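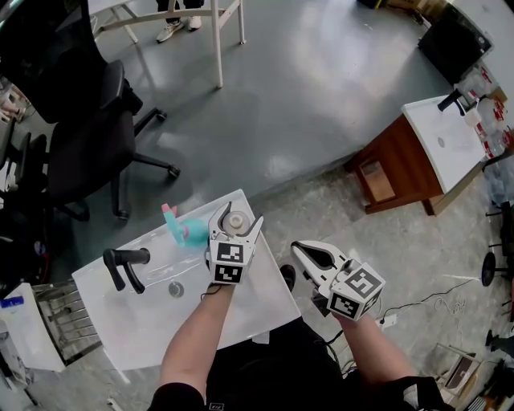 Section 3: Cleaning and Care of the Wonasen Vanity Top

Read this section before using the sink for the first time. It applies to the white Wonasen top with a single-lever faucet. For the cabinet below, see section 4.

Daily care

1. Take everything off the top, including cups, caps and toothbrushes. Small items left near the far edge are easily knocked into the basin.

2. Rinse the basin with lukewarm water. Move the spout aside if your faucet model allows it.

3. Wipe the basin with a soft cloth and a drop of dish soap. Work from the rim toward the drain.

4. Rinse again and dry the top, paying attention to the base of the faucet.

Note: The basin is shallow. Open the lever slowly to keep water from splashing over the front edge.

Cleaning the drain

1. Close the lever fully.

2. Lift out the drain cover, if fitted, and remove any hair.

3. Wash the cover in warm soapy water. Do not use a metal brush.

4. Put the cover back and run the water for 3 minutes. Look under the basin for drips.

Caution: Never pour boiling water or paint thinner into the basin. Do not use chemical drain openers.

Matte black faucets

Use a damp cloth only. Scouring powder, vinegar and lime removers leave pale marks on the matte finish that cannot be polished out. In hard water areas, dry the spout and lever after each use.

Storing items on the top

Keep the top clear of hair irons and candles. Colored soaps and toothpaste should be wiped up the same day. Do not stand or lean on the corners.

Spare parts

Drain cover, white: part 297
Faucet cartridge: part 1000
Lever screw cap: part 78

Order from Lerkdale customer service, attention Eleni Obradović, and give the part number and the color of your faucet.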